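Play Food and Tableware Sets – Inspection Checklist
Gurneck Activity Rooms, room 3

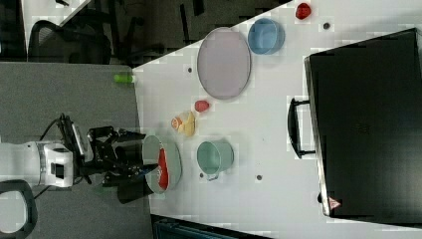 Use one sheet per table. Mark each line OK, Defect or N/A. Comments are required for every Defect.

1. Plates, bowls and cups

1.1 Rims free of chips and sharp flash – OK
1.2 Cup handles firm under hand pull – OK
Comment: Green cup checked twice. No movement at the joint.
1.3 Surfaces free of deep scratches – Defect
Comment: Scoring on the underside of one gray plate. Cosmetic at present. Recheck in January.
1.4 Pieces sit flat without rocking – OK

2. Food pieces

2.1 No piece fits fully inside the small-parts cylinder – OK
Comment: The orange slice is the smallest piece in the Hellach set and was tested in three orientations.
2.2 Seams closed, no filling or liquid inside – OK
2.3 Paint intact after 13 rubs with a damp white cloth – Defect
Comment: Faint red transfer from one piece. Piece withdrawn, replacement requested from Zaugg.
2.4 Stems and leaves cannot be pulled off by hand – N/A

3. Table

3.1 Top clean and dry before items are set out – OK
3.2 Holes in top free of burrs and trapped debris – OK
Comment: Vacuumed before inspection. Plugs would make cleaning easier – price to be obtained.
3.3 Table stable with 200 N applied at one edge – OK
3.4 Cables kept off the floor at walking points – OK

4. Cases and surroundings

4.1 Case latches close fully – OK
4.2 Case handle secure – OK
4.3 Warning labels present and legible – OK
Comment: The label near the corner of the black case is small. Keep it clear of inventory stickers.
4.4 Clear passage of at least 400 mm behind chairs – Defect
Comment: Measured short on the window side. Chair moved, line remeasured and passed.

5. Cleaning

5.1 Berex wipes in stock and within date – OK
5.2 Items wiped after last session and logged – Defect
Comment: Log blank for the afternoon. All pieces wiped again at 4:30 p.m. and entry made.

Result: set released for use, less the withdrawn piece. Item 1.3 stays open.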